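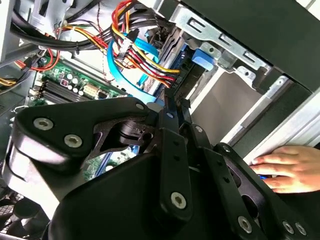
Home Courses Student Work Tourism Library Contact

Day visitors or overnight guests? Visitor spending in Drakow

Student project report, Tourism and Leisure, second year
Posted Sep 8, 2020
Shares 7 Comments 5

1. Introduction

Drakow is a small market town on a river, with a ruined abbey, a covered market and a footpath that follows the old tow path down to the weir. It gets plenty of visitors in the summer and very few in the winter. The town council's leaflet describes it as a place to stay, but most of the people we met were going home the same evening. Our project set out to find who stays overnight, who does not, and what each group spends money on.

We chose Drakow because three of our group live within a bus ride of it and could go there at weekends.

2. Method

We used a one-page questionnaire with twelve questions. It was handed out at the abbey gate, the market hall and the car park behind the Valentini tea rooms. We tried it out first in February, when the town was quiet, and changed two of the questions afterwards. The question about income was dropped as people did not like it. The question about spending was split into food, shopping, entry fees and travel.

The main survey was done over the summer, outdoors, with the forms on clipboards and a box for people to post them in. We collected 545 forms. Of these, 169 were from people staying at least one night in the town or in a village nearby. The other 376 were from day visitors. Forms with the first page left blank were thrown away and are not in these totals.

We also wrote to seven guest houses and asked about bookings. Five replied.

3. Results

3.1 Reasons for coming

The abbey was the reason given most often by both groups. Day visitors then put the market second and the riverside walk third. Overnight guests put the walk second. Several wrote that they were using Drakow as a base for walking in the Gosar hills and had chosen it for its price and its parking.

3.2 Travel

Most people came by car. The bus from the railway station runs every two hours and the last one leaves at twenty to six, which was mentioned on a lot of forms. Some day visitors said they would have stayed for an evening meal if there had been a later bus. We did not ask about this directly, and it would have been a useful question to include.

3.3 Spending

Day visitors spent mainly on food and drink, nearly all of it at lunchtime. Few of them bought anything else apart from market goods. Overnight guests spent more in total even when the room was left out, and their money was spread more widely — the bookshop, the cycle hire and the two pubs all did better from them.

Entry fees made little difference, as the abbey grounds are free and only the small museum charges.

3.4 Guest houses

The five owners who replied all said that weekends in July and August were full and that midweek was not. Two of them take bookings through Clitadix, the accommodation website, and said that it brought in younger guests who stayed one night only. The others rely on the telephone and on people coming back each year.

4. Discussion

The results suggest that Drakow would gain more from a small rise in overnight stays than from a large rise in day visits. More day visitors would also mean more cars, and the car park was already full by eleven on most of the Saturdays when we were there.

There are limits to what we can say. We only stood in three places, and people who came just for the hills may have missed us altogether. The tea rooms car park probably gave us too many lunch customers. Spending was whatever people remembered or guessed, and some families filled in one form between them while others filled in one each.

5. Recommendations

— Ask the bus company for one later bus on Fridays and Saturdays in summer.
— Put a map of the Gosar hill paths at the market hall, with the starting points in the town marked.
— Have the guest houses offer a joint midweek price in spring and autumn.
— Open the museum on Mondays in August, as many visitors found it shut.

A copy of the questionnaire and the tables for each site are in the appendix, kept with the printed report in the department library.

Back to Student Work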